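Reading the Grain: notes for the Sunday talk at the Figueroa branch library
Rutilio Mendoza, Sunday, February 23, 2025

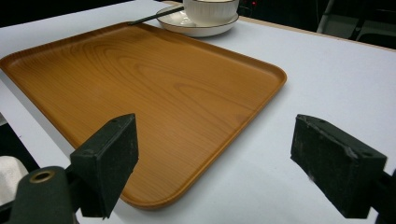
Okay, hello, thanks for coming out (wave at the back row, ask if they can hear). I'm going to talk about trees as diaries, and I'll start with the one that got me hooked, an old fir that came down behind my uncle's place in Kakness when I was eleven. He cut a slice off the stump end and handed me a box of pins, and I spent a whole weekend sticking one in every tenth ring. I got to 307. I still have the slice, it's cracked right across now! So that's the round view, rings like a target. Most of us never see that view at home. We see wood cut lengthwise, like the tray up on the screen, where the lines go into those long arches, one nested in the next. Woodworkers call that pattern cathedral grain. Leave the slide up a second and let people look.

Next bit, how a ring gets made. Spring growth is fast and pale, summer growth is slower and darker, and one of each makes a year. Draw it on the flip chart, big. Somebody always asks about the tropics, so say it now: where the seasons are mild, a lot of trees don't leave clear rings at all.

Then droughts. Pass around the two Pulinov cores (PLEASE ask people to hold them by the mount, I've glued one back together twice already). Have them find the skinny stretch near the pencil mark. Same skinny stretch in both, and those trees stood on opposite sides of the valley. Pause. That's crossdating, matching the pattern from one tree to the next, and it's how you get back further than any single tree can take you.

Gronditz barn story. Keep it short this time, I ran over in the fall. The family swore it was 300 years old. We cored four beams and the outside rings said it was a good deal younger, and the grandmother didn't speak to me through lunch. She did send a pie home with me, though.

If there's time: fire scars, how to count past a gap, why you don't need to cut the tree down to do this. Show the borer. Don't let kids turn the handle.

Questions till four. Sign-up sheet for the March walk is by the coat rack, bring boots.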